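Foire aux questions : l'atelier de réparation de pendules Zavetholm

Vous nous écrivez beaucoup, souvent tard le soir, souvent à propos d'un coucou. Voici les réponses que nous recopions le plus.

Ma pendule avance. C'est grave ?

Pour elle, non. Pour vos trains, ça dépend du sens. Une pendule à balancier qui avance se corrige presque toujours en descendant la lentille : un tour d'écrou, un jour d'attente, on regarde. Si vous tournez l'écrou trois fois dans la même soirée, vous ne réglez plus rien, vous vous occupez les mains.

Elle s'arrête toujours à la même heure.

Regardez d'abord si les aiguilles se touchent. Ensuite seulement, imaginez un fantôme. Une dent tordue donne le même symptôme, et là il faut démonter.
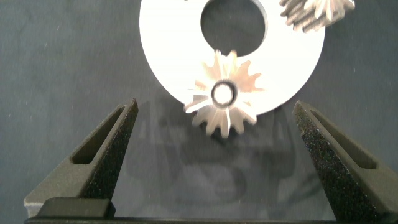 Le démontage complet d'un mouvement de Paris occupe Valdis Hunt une bonne journée, remontage non compris. Il ne répond pas au téléphone pendant ce temps. Laissez un message, il l'écoutera en soupirant.

Puis-je huiler moi-même ?

Vous pouvez. Nous gardons à l'atelier un flacon d'huile de friture rapporté par un client qui s'était posé la même question. L'huile d'horlogerie se dépose en quantité ridicule, sur les pivots, jamais sur les dentures. Le dégrippant en bombe est à réserver au portail du jardin.

Faites-vous les montres ?

Non. Ni les bracelets, ni les piles, ni « juste un petit coup d'œil ». Pour les montres, voyez la maison Rätsep, deux rues plus bas, qui nous renvoie ses comtoises par politesse.

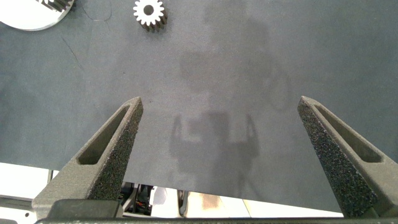 DEVIS, DÉLAIS ET AUTRES SUJETS QUI FÂCHENT

Combien coûte un devis ?

32 euros, déduits de la facture si vous acceptez les travaux. Si vous les refusez, nous gardons la somme et vous rendons la pendule, remontée, dans l'état de panne où vous nous l'avez confiée.

Combien de temps faut-il attendre ?

Onze semaines en temps ordinaire. Davantage à partir d'octobre, quand tout le monde redécouvre la pendule de grand-mère en préparant les fêtes. Shiela Samonte tient le planning et n'accepte pas les chocolats. Edgars Laur les accepte, mais il n'a aucun pouvoir sur le planning.

Pourquoi une roue neuve coûte-t-elle plus cher que ma pendule ?

Parce que votre pendule a été fabriquée en série et que la roue, elle, sera taillée à l'unité. Quand une roue du commerce convient, nous la prenons sans fierté particulière. Il faut que le module, le nombre de dents et l'alésage concordent tous les trois.
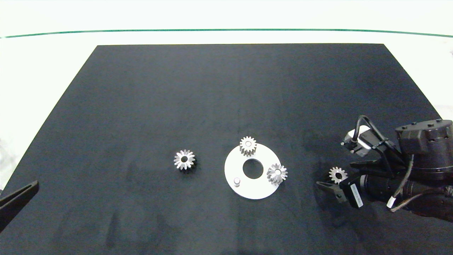
Envoyer la pièce cassée, même en plusieurs morceaux, nous aide beaucoup. Envoyer une photo floue prise sous la lampe de la cuisine, un peu moins.

Mon coucou ne chante plus.

Soufflets percés, dans la majorité des cas. Nous les remplaçons. Quelques conjoints nous ont demandé, à voix basse, de ne pas nous presser.

Comment transporter ma pendule ?

Balancier décroché, poids retirés, clé dans une enveloppe à votre nom. Une comtoise voyage couchée sur le dos, sans son mouvement. Pour les envois, nous travaillons avec Plokonance et déclinons toute responsabilité quant au ruban adhésif appliqué sur les dorures.

Quelle garantie ?

Deux ans sur les réparations, hors chute, déménagement et enfant curieux.
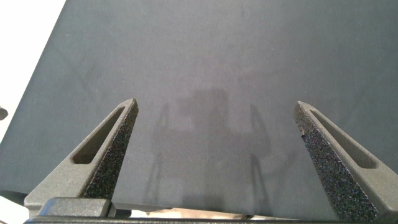 Surface de travail gris foncé.

Peut-on assister à la réparation ?

L'atelier ne se visite pas, mais le comptoir est ouvert de 14 h à 18 h et Efren Lacson explique volontiers ce qu'est un échappement. Prévoyez de la marge.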